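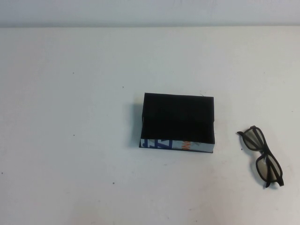

Term report from the Korletey Robotics Club
September 30, 2020
Posted by Benedicta Nyarko

The Korletey Robotics Club has now completed its first full term at the Premincombe campus, and I have been asked by several parents and members of staff to set out what the students are working on. I am glad to do so. The club is open to students from Years 10 to 12, and 18 are enrolled at present. They meet after school in the technology room and are supervised by Mansa Antwi and myself.

Members chose their own project at the beginning of term. After some discussion they settled on pick and place: the arm is to collect a small item from the table, put it in an open box, and later take it out again. The brief was written by the students and approved by Ms Antwi. It requires that the item not be dropped, that the box not be shifted more than a finger's width, and that the arm return to its starting position before the attempt is recorded as complete.

Members work in 3 groups. The first is responsible for the arm and its controls, the second for the cameras, and the third for the written log. Groups change over at the middle of each term so that every student has experience of more than one role. This arrangement caused some grumbling in the first changeover, chiefly from the controls group, but it has been kept.

A good deal of the early work concerned approach height. Students found that coming in low from the side tended to nudge the wall of the box. They now bring the gripper in high, open it well clear of the rim, and lower it only when the position has been checked on both camera views. The practice has slowed each attempt and improved the results. By the end of term the log held 49 attempts, and the written notes had become noticeably more careful.
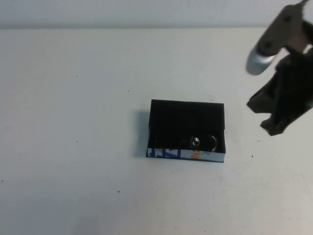

The gripper open above the table during a club session, with the box in position.

Black items have proved the most difficult. A dark object on the floor of a dark box gives the overhead view very little to work with, and the camera group has spent several sessions adjusting the lights and comparing the results. Their draft recommendation is to keep the lighting soft and to rely more on the wrist camera once the arm is close. Ms Antwi has asked them to support this with further entries in the log before it is adopted.

The club will enter the Divside Schools Automation Day in January. Each entry consists of a live demonstration and a display folder, and the judges may question any member of the team. For that reason all students are expected to be able to explain the whole project - the wiring and the log included - and not only the portion they have worked on themselves. The Olham students, who entered last year, have kindly lent us their folder to read.
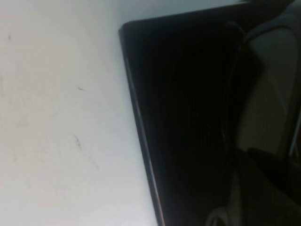 Do students need programming experience to join?
Students with none are welcome. New members begin in the log group and are taught the basics of the control software during their first term.

Enrolment for the coming term is now open. Forms may be collected from the technology office and must be signed by a parent or guardian. There is no fee, although students are asked to bring a notebook and to wear closed shoes. Those wishing to observe a session before enrolling should write to Ms Antwi, who can take 2 visitors at a time.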